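Speaker notes: Dyscalculia in the middle grades, parent evening version

Slide 1. Title
Thank people for coming. Say where the restrooms are. The talk runs 60 minutes with questions at the end, but hands up during is fine. Handouts are on the chairs at the back.

Slide 2. What the word means
Dyscalculia is a learning disability in math. A child who has it can be bright, read well and work hard, and still not have a solid feel for how big a number is. Most parents in the room will have heard a lot about dyslexia and very little about this. Say that the two can occur together.
Ask: how many of you had heard the word before your child's teacher used it? Wait for hands.

Slide 3. What it looks like at home
Counting on fingers well past the age when classmates have stopped. Trouble reading a clock with hands. Losing track of the score in a board game. Knowing the times tables on Monday night and not at breakfast. Tears over a worksheet that was supposed to take ten minutes.
Tell the story of the boy at Skevley who could explain how a bill becomes law but could not tell whether 851 was closer to 800 or 900. Keep it short. Do not give his grade.

Slide 4. What it is not
Laziness. Missing a year of school. Being anxious, although anxiety often comes along with it and makes it worse. Some children struggle in math for other reasons, such as weak teaching or poor eyesight, and an evaluation should look at those too.

Slide 5. Asking for an evaluation
Put the request in writing and date it. Address it to the principal or the special education office. Keep a copy. Use the words "I am requesting a full evaluation" and name math as the area of concern. The school may agree or may refuse, and if it refuses it has to tell you why in writing.
Timelines differ by state, so do not quote one from the stage. Point to the handout. 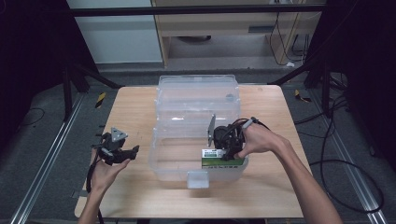

Clear storage box with a latch, lid up.

Slide 6. The paper file
Families who keep their papers in one place have an easier time in meetings. Report cards, test scores, emails from teachers, and samples of homework with the date written on the back. Keep the crossed-out pages as well as the neat ones. The evaluator wants to see how the child got to the answer.
If someone asks about scanning: fine, but bring paper to the meeting.

Slide 7. Support in class
Number lines taped to the desk. Graph paper to keep columns straight. Fewer problems on a page. Extra time. A calculator when the lesson is about something other than calculation. Real objects to count and group before moving to written symbols, and this goes for sixth graders too.
Yoshinori Chiba's method from the Nishimura workshop: 2 problems, stop, child explains out loud, then go on. Show it on the board with 300 minus 60. Let someone in the audience do the explaining. Go slowly here, it was rushed in March.

Slide 8. Programs and apps
I will be asked about Atislow and Skinon. Atislow is the one our tutors use, and it works best with an adult sitting next to the child. I have not used Skinon enough to recommend it or warn against it. Say so and move on. Remind them that no app replaces teaching from a person who knows the child.

Slide 9. Talking to your child
Use the name of the thing. Children usually know something is wrong and have often decided they are stupid. Do not say "I was never any good at math either." Praise a method that worked, and be specific about it.

Slide 10. Questions
Repeat each question into the microphone. If it is about one child's case, offer to talk afterward by the door. Leave the contact slide up until the room is cleared.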